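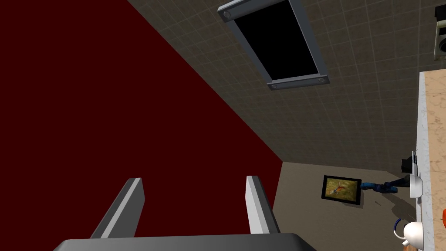

Progress report to the Lillholm Fund
Media Playback and Transfer Project
12 January 2019

Dear friends at Lillholm,

Thank you for your patience while we got this second report together, and thank you again for the kind note you sent with the last payment. It was passed from desk to desk for most of an afternoon and is now pinned up over the kettle. I will try to tell you where the work stands, what has gone well, what has not, and how we would like to spend the rest of the grant.

You will remember that the project has two halves. The first is getting the home video collection off old tapes and discs and into files that people can play on an ordinary computer. The second is Fliter, our small playback program, which is meant to open those files without asking the viewer to go hunting for codecs. When we wrote the application we thought of these as separate jobs. They have grown together a good deal since then, and most of this report is really about the places where they meet.

Transfers

The tape side is in good shape. The camcorder cassettes are finished, apart from a handful that need new shells, and those are set aside in a box with a list taped to the lid. The picture quality is what you would expect from tapes that spent years in attics and glove compartments, but the sound is much better than we feared, and several families have written to say how much it meant to hear a voice again.

The recordable discs have been slower. A good many were never finalized by the recorder that made them, and a regular computer drive looks at such a disc and reports that it is blank. We found that two of our older drives will read them if the software asks in the right way, and Tharun Annamalai spent a large part of the fall writing the piece that does the asking. It reads the disc from start to finish, skips over the bad spots on the first pass, and goes back for them afterward. A stubborn disc can take 6 hours. We leave those running overnight and look at the log in the morning with our coffee, which has become a rather pleasant habit.

Every finished transfer is saved twice, once as a large master file and once as a smaller copy for viewing. We had planned to keep the masters on a single storage box in the office. After talking it over with the people at Comia, who look after our network, we now keep a second set at their building as well. It adds a little to the monthly bill and I have moved that cost under Storage in the attached budget, so that you can see it plainly.

Fliter

The current test version opens all of our viewing copies on Windows and nearly all of them on the Mac. The ones that still fail on the Mac are early files in which the sound was saved in an odd format. We could patch the program to cope, but it is simpler to make those viewing copies over again from the masters, and that work is already under way.

The change people notice most is the way the program handles interlaced video. Older footage used to show those comb-like lines along the edge of anything moving, and our testers kept asking what was wrong with their screens. Fliter now checks each file when it opens and turns on the right filter by itself. There is still a menu item for doing it by hand, tucked under Picture, for those who like to fiddle (I am one of them).

We also have captions working at last. They load from a plain text file with the same name as the video, and the size can be changed while the film is playing. The Vietnamese captions prepared by our partners at Dương gave us some trouble, with accents landing on top of each other or turning into little boxes. The cause was a font we had bundled with the program, and swapping it for another cleared up the whole business. I wish I could say we found this quickly. We spent nearly 2 weeks looking in the wrong part of the code first, and the people at Dương were very gracious about it.

What has not gone well

The installer is the weak point. On some computers it sets Fliter as the player for every kind of video file without asking, and a few testers were understandably annoyed when their other programs stopped opening things. We have pulled that version and put up an older one in its place while we rewrite the step. Anyone who was affected has been sent directions for setting things back, and as far as I know they have all managed it.

I should also own up to the manual. It was promised for the end of the year and it is only half written. The chapters on opening files and on captions are done. The chapter on making your own transfers keeps growing, mostly because I am the one writing it, and I have been told kindly but firmly to cut it down.

Money

Spending is close to plan. We came in under on equipment, having found a used tape deck in very good condition, and a bit over on staff time because of the disc work. With your permission we would like to move what is left in the equipment line over to testing, so that we can pay 30 home users a small thank-you for trying the new installer on their own machines. The attached sheet shows the figures both ways.

Next steps

The new installer comes first, and we hope to have it with testers before the end of January. After that come the remade Mac files, the reshelled cassettes and the rest of the manual. Tharun would also like to add a simple way to save a still from a video, which testers have asked for again and again - it is a small job and I have said yes, provided the installer is out the door before he starts.

Please do write or call if anything in the budget sheet is unclear, or if you would like a copy of the test version to try at home. We would be glad to have you.

With warm thanks from all of us on the project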